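Workshop kit > Grippers and fingers > Plain jaw set

Toretti plain jaw set for two-finger grippers

Hello, and thanks for stopping by the jaw page! I'm Anjani Mangundap, I make these in a shared workshop with Achilleas Makris (he does the packing and most of the swearing), and if you've got a home-built arm with a parallel gripper on it, these are the fingers I'd put on first. They're long, they're dark, they taper towards the top so you can get down beside a handle without shoving it about, and they bolt straight on with the 3 screws in the bag.

My favourite job for them is hand tools. A screwdriver handle is round, a bit slippery and never quite the same width all the way along, so it shows up a poor pair of fingers very quickly. If you can hold one near the collar with the shaft pointing straight up, you can hold most things on a bench.
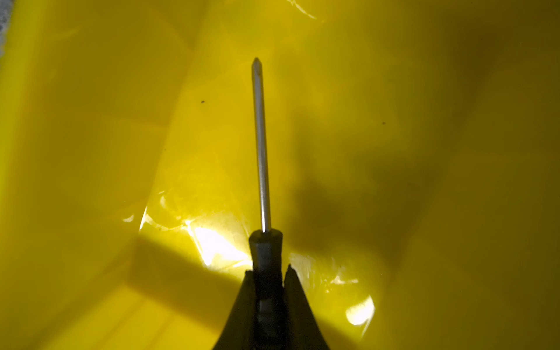 p. 276

I like a grip close to the collar because there's less handle left to swing about, but do try further down too, especially with fatter handles. Start with the closing force low and creep it up. The faces are plain and slightly soft, and cranking the force right up just wears them out sooner (ask me how many pairs I got through in February!).

What you get in the bag is one left finger, one right finger, the screws and a paper template for checking the hole spacing before you undo anything. Please use the template. Spyros Katsaros fitted his first pair to the wrong mount and rang me up about it for the best part of an evening, so now there's a template.

A word on where you work, as I get asked about this more than about the jaws. I'm a big fan of a shallow tray with rounded corners and a raised rim. Things that roll stay put, and the arm always has the same patch to look at. Bright yellow is lovely for finding tools against, though shiny plastic does throw glare back at a wrist camera, so have a play with your lamp before you start fiddling with the software. One tool at a time is plenty to begin with. 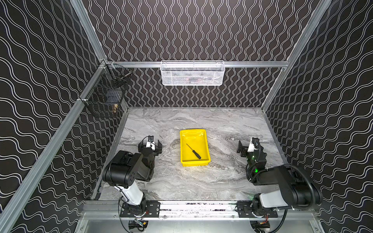

Leave yourself a good gap between the arms and the tray as well, more than you think you'll want. With two arms on the one rail it's tempting to bolt them close in so both can get at everything, and then you spend your evenings teaching them not to bash elbows. Mine sit one either side and I run them slowly until I trust a new program. Cables want a bit of slack too, and go through the whole movement by hand first if your arm lets you.

The jaws are part number 517. I test one pair from every batch to 2500 open-and-close cycles, then give it a good look over with a magnifier. If yours show a split at the screw holes, stop using them and send me a message, and I'll post another pair.

They also fit the Meda adaptor plate, which is a separate item. The Gimamska plate needs longer screws, and I don't stock those at the moment, sorry!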